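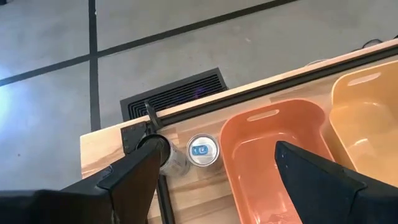
Two cans, one orange bin and a gripper, can-sorting club, December

So the robotics club has a proper project again! After last term's line follower (may it rest in its cardboard box) we've moved on to can sorting, and I've been going along to Drorkport every chance I get, usually still eating my tea on the bus.

The idea came from Serpil Sönmez, who runs our sessions and has a gift for making a job sound easy. Pick up a drink can, put it in the right bin, do it again. How hard could it be? Well. I've spent whole evenings on the first half of the first bit. A can looks like such a friendly shape until you try to close two fingers on it when it's right up against another can, with hardly any gap for a finger to go down.

Renato Umali and I are doing the picking up, and Yaneth Bedoya and Yaneth Guzmán (yes, we say surnames, it saves a lot of shouting) are doing the deciding which bin. We named our bit of code Ccori. Theirs is called Varkia and is much tidier than ours – they write comments and everything.

My one useful discovery so far is that coming in slowly is better than coming in straight. I'd been fussing over the angle for ages, and Renato just halved the speed of the last bit of the approach and went to make a brew. Our notes say we've logged 1,883 tries since we began, and I reckon a good few hundred of those were me being stubborn about the angle.

The other thing I keep learning is to save the settings before changing them. I lost a lovely set of numbers last month by typing over them at 9 in the evening when I should have been putting my coat on.

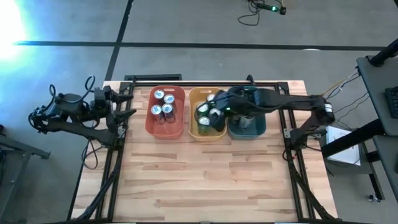 Three bins and what comes next

Once we had cans in the red, yellow and teal bins it all started to feel like a real sorting job, and the arguments got better too. Bedoya wants to sort by the colour of the can. Guzmán wants to sort by what's printed on the lid, which sounds cleverer but gets awkward when an arm is reaching over the top of everything. I'm keeping out of it and voting for whichever one needs the least rewriting from me.

Katherine Echeverri is entering us for the Flurkivetti student day, where each team gets 30 minutes at the table and has to talk the judges through it as well. I'm dreading the talking far more than the sorting! She's asked each of us for 200 words on our own part by the next session, and I've got a title and a rather nice first sentence.

If anyone reading has a good way of telling when a grip is about to slip, please leave me a comment. Renato's suggestion is to go slower again.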